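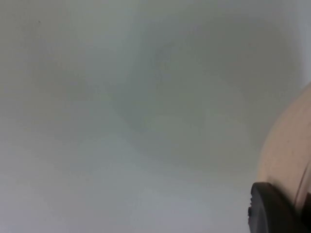

When should a controller stop trusting its cameras? When the thing it's reaching for gets so close that the view has very little left to measure, and some other signal has a better answer.

Chapter 6: The Last Inch

I wrote my first grasping controller at Binmont, and I was awfully proud of it. It found the object, planned a lovely smooth path, and got the hand to within an inch of the target nearly every time. Then it fell apart! Samina Dhanial, who had the desk next to mine, watched it for a while and asked which part of my code knew it was about to touch something. None of it did. I had one loop, one set of gains and one camera, and I expected all three to work from across the table right down to contact.

So this chapter is about handing over. We'll build a controller called Awan (you'll find the skeleton in the Chapter 6 folder) that runs in two modes. In the approach mode, vision leads. The planner gets a fresh position for the target on every cycle and bends the path to match. In the contact mode, the arm slows way down and the controller listens to motor current and finger position, with vision demoted to a kind of sanity check.

The switch between the modes is where most of the fun is, and most of the bugs. Mine used to flip at 40 millimeters from the estimated surface. Fine, except the estimate jittered, so the arm would switch, switch back and shudder like a shopping cart with a bad wheel. The cure was a second threshold: go into contact mode at 30, and don't come out again until you're past 40. You'll code that yourself in Section 6.2.

A bowl makes a nice first target. The rim is thin, so a small error in height matters a lot, and the finger can end up on either side of it.
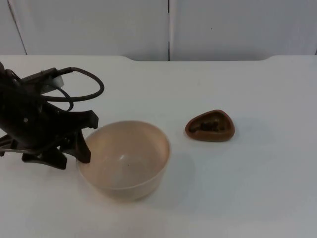 Figure 6.1. Gripper finger at the left rim of the bowl, with the brown dish farther right.

Before you read on, open the log viewer and load the practice run. It has 200 cycles in it. Find the one where you'd make the switch, write the number down, and keep it handy for Section 6.1.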